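Lerico Bamboo Cutting Board with Juice Groove

Home > Kitchen > Preparation > Boards

A rectangular bamboo board for everyday chopping, slicing and serving. The Lerico has a groove running right round the edge to catch juice from tomatoes, citrus fruit and cooked meat. The corners are rounded, and the colour is a light honey brown that will darken a little with use and oiling.

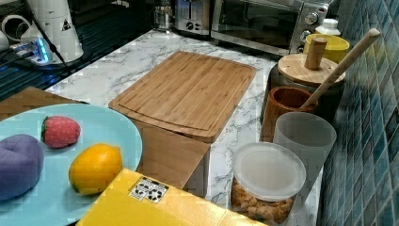 Bamboo is harder than many of the woods used for kitchen boards, so it marks less easily, but it is still kind to a knife edge. Use either a plain or a fine serrated blade. We don't recommend cleavers or chopping through bone on this board.

Each board is finished with food-safe mineral oil before it is packed. You can use it straight away after a quick wipe. If you prepare raw meat or fish, keep a separate board for that job.

Using it with a stand

The board can be used flat on the worktop or raised on a wooden box stand. Taller cooks often find the extra height easier on the back. Check that the board sits level before you start cutting. The stand is sold separately under the Cladevano name and comes in one size only.
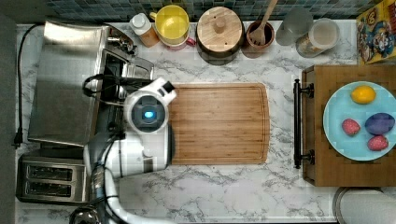 Care

Wash by hand in warm water with a little washing-up liquid, then rinse and dry with a cloth. Stand it on its long edge until it is fully dry. Do not soak it or put it in the dishwasher, as the bamboo may split. Oil it again when the surface starts to look pale or feel rough. A 500 ml bottle of Gavmont board oil will do roughly 17 coats.

For onion or garlic smells, rub the surface with half a lemon and coarse salt, leave it for a few minutes and rinse. 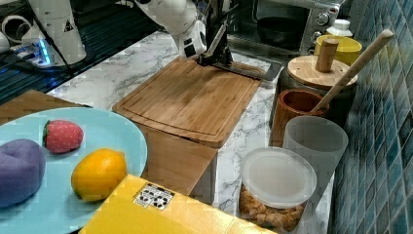
Lerico board on a wooden box stand, marble worktop.

Details

Material: bamboo
Shape: rectangular, rounded corners
Groove: all round
Finish: mineral oil
Dishwasher safe: no
Guarantee: 2 years against splitting in normal use
In the box: one board, care leaflet

Delivery and returns

Orders placed before 12 noon are sent the same working day. Orders placed after noon on Friday go out the following week. Unused boards can be returned in their original packaging. We can't take back boards that have been oiled or cut on, unless they are faulty.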